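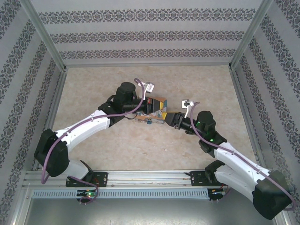

Figure 1. The test package between the two grippers, above the aluminium rail.

3.2 Handling of small printed cartons

The packing study at Dudton looked at how small cardboard cartons behave when they are held at the ends, turned and put down again. Cartons of this kind have thin walls and a glued side seam, and they are easily creased near the tuck flaps. The carton in Figure 1 is printed in orange, yellow, white and blue, with a yellow-and-black end. The printed end was used as the reference face in all notes, so that left and right could not be confused between sessions.

Two sets of cartons were prepared in February. The first set was left empty. The second was filled with dry rice to a total mass of 38 g and closed with paper tape. Each carton was handled 600 times or until a crease longer than 6 mm appeared on any face. Creases were measured with a steel rule under a desk lamp.

Empty cartons failed first at the corners next to the flap. Filled cartons kept their shape for longer, but the seam opened on 2 of them and these were removed from the results. Print wear was slight and was found mainly on the long edges. It did not affect the reading of the reference face.

The cartons came from one batch supplied by Udov, so differences between batches were not tested. Humidity in the room was not controlled. A repeat with cartons stored at the Skiltivbridge site is suggested, using the same crease limit and the Dow record sheet given in Appendix B.

Last updated: July 5, 2024
Contact the project office | © Dudton student projects | Back to top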